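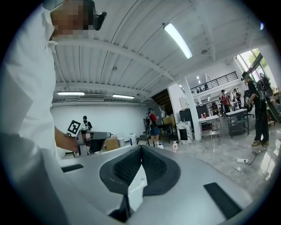
Filed under: Music How-Tos

How I Learn a Song by Ear (Without Losing My Whole Weekend)

July 27, 2025

My friend Toshiko sent me a song last month and asked if I could play it at her sister's party. No sheet music, no chord chart, just a link and a smiley face. It was a B-side by a duo called Runik, and if you've never heard of them, well, neither had anybody who posts chords online. So I did it the old way, with my ears and a pencil, and a few of you asked me to write down the steps. Okay then!

I play guitar, so I'll talk about guitar, but piano and ukulele people can follow along fine.

What you need

The song, saved somewhere you can pause and rewind it easily. Headphones. Your instrument, tuned. Paper. Some kind of player that slows music down without changing the pitch (there are plenty of free ones, use whichever you like).

Step 1: Listen and leave the guitar alone

Play the song all the way through three times. I know, I know, you want to grab the guitar. Don't. The first time I just listen. The second time I write down the sections as they go by, so my page for the Runik song looked like this:

Intro
Verse
Verse
Chorus
Verse
Chorus
Weird part
Chorus, but longer

"Weird part" is a perfectly good label. On the third listen I put the time next to each section so I can jump back to it later.

Step 2: Find home

Hum along with the very last note of the song. A lot of songs end on their home chord, and if you can hold that hum while you poke around on the low string, you'll bump into it pretty fast. Mine was a G. Songs that fade out are more annoying. For those I stop the music in the middle of a chorus and hum whatever note feels like it would let me sit down. It sounds silly written out, but try it.

Once you have the home note, play the major chord and then the minor chord over the recording. One of them will sound like the song and the other one will sound like you've sat on the cat.

Step 3: Get the bass notes

Go to the first verse and listen only to the lowest sound you can hear. Turn the bass up on your player if it lets you. Write down one letter every time the bass moves. I got G, E, C, D for the verse, and I played those four single notes along with the track until they lined up.

If you can't make them out, slow it down. The Runik song runs at 90 beats a minute, so I didn't really need to, but I once did a fiddle tune at 232 and I'd still be there now if I'd tried it at full speed.

Step 4: Turn the bass notes into chords

In the key of G, the chords you'll meet most are G, A minor, B minor, C, D and E minor. So my G, E, C, D was very likely G, E minor, C, D, and yep, it was. Try the obvious chord first and change it only if it clashes. When one does clash, check two things:

Is it major where you played minor, or the other way around?
Is the bass playing a note that isn't the root? A G chord with a B at the bottom fools me every single time.

That second one was the whole secret of the weird part. I spent an evening on it convinced it was some fancy jazz chord. Omid Akbari, who I used to play in a band with, listened once over the phone and said "it's just a G, dude."

Step 5: Melody, in tiny bites

Take one line of singing. Loop it. Sing it back with the music off, and only then find it on the guitar. If you can't sing it you won't find it, at least I never can. Your voice doesn't have to be nice (mine sure isn't). Three or four lines in, you'll notice the tune repeats itself a lot, and the rest goes quicker.

Step 6: Play along, badly, then less badly

Start at a slow speed and go all the way through without stopping for mistakes. Circle the spots on your page where you fell off. Work on those alone for a bit, then bring the speed up a little at a time. I like to leave it overnight before I try the full tempo.

A few odds and ends

Some recordings sit between keys, especially older ones dubbed from tape. If nothing you play sounds right anywhere on the neck, retune to the song and try again.

Live versions are often in a different key from the album, so pick one and stick with it.

Keep your pages! I've got mine in a binder, and the one for the Runik song already has a coffee ring on the chorus.

Next up for me is a slow one by Mahmoudi that Toshiko wants for September. It has strings all over it and I can't hear the bass at all, so if you have tips for that, leave them in the comments.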